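Household robot code asks firms to mark their own homework

A voluntary code for companies that teach robots to do kitchen chores was published in May, and it is already drawing doubts about whether it will change much.

The Wengate Code runs to 11 pages and was drafted by Motudia, a training firm with work of its own to protect. It asks members to log every session, keep cables clear of walkways and check hand-held grippers before each shift. There are no inspections and no fines. Firms fill in a form once a year and send it back to Motudia.

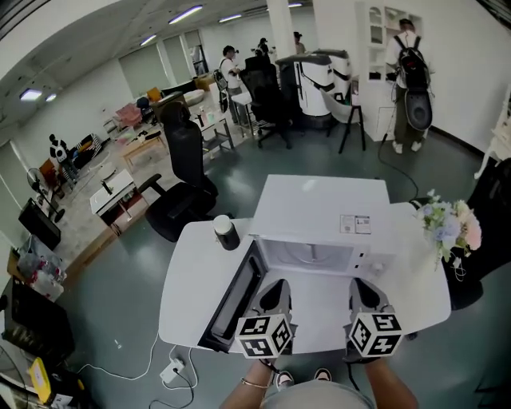 Jahangir Sarkar said a rule on cables was welcome but meant little if the only person checking was the one who had laid them. He wanted unannounced visits, and he wanted the results published.

Motudia says 120 firms have signed up. It would not say how many had been turned away, or whether any had. A trial at Rindside last year produced 186 incident reports from 1,360 sessions, most of them listed only as "minor" – a word the code does not define.

Bhattacharjee, a rival firm, has not signed. It says it will wait for the second draft, for which no date has been set.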